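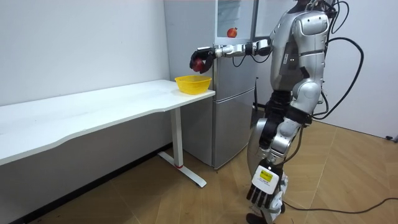

Objet : Re: [liste-rando] hébergement à Rernano, septembre

Salut tous,

réponse vite fait entre deux trains. J'ai eu le gîte au téléphone ce matin, ils gardent les deux dortoirs pour nous mais veulent un acompte de 200 euros avant la fin du mois. Je peux avancer, on s'arrange après.

Géza Csonka a écrit :
> Quelqu'un a la dernière carte ? Sur la mienne le col est à 722 m
> et la variante par Belay n'existe pas. Et pour le retour, on
> garde le bus ou on descend à pied jusqu'à Emelbridge ?
> Moi je vote bus, mes genoux aussi.

Géza : carte ok, j'ai la nouvelle édition, je te scanne la page ce soir. La variante y est, en pointillés – donc à éviter s'il a plu, à mon avis.

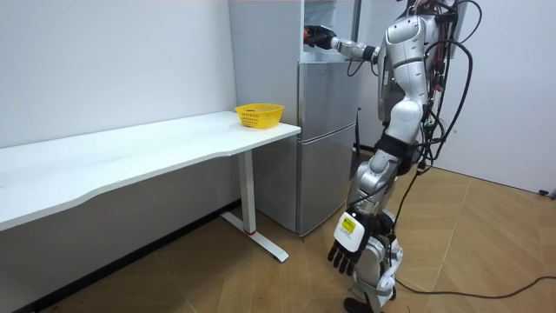
Pour le retour, bus aussi. Il en reste un à 17h40, le suivant est beaucoup trop tard. Par contre il ne s'arrête plus devant la mairie, faut remonter jusqu'au rond point. Environ 466 m de dénivelé le premier jour, un peu moins le deuxième, donc rien de méchant.

Manque encore les réponses de ceux qui viennent en voiture. Et dites moi qui prend un drap de sac, le gîte les loue mais faut prevenir.

Bon je file, train à quai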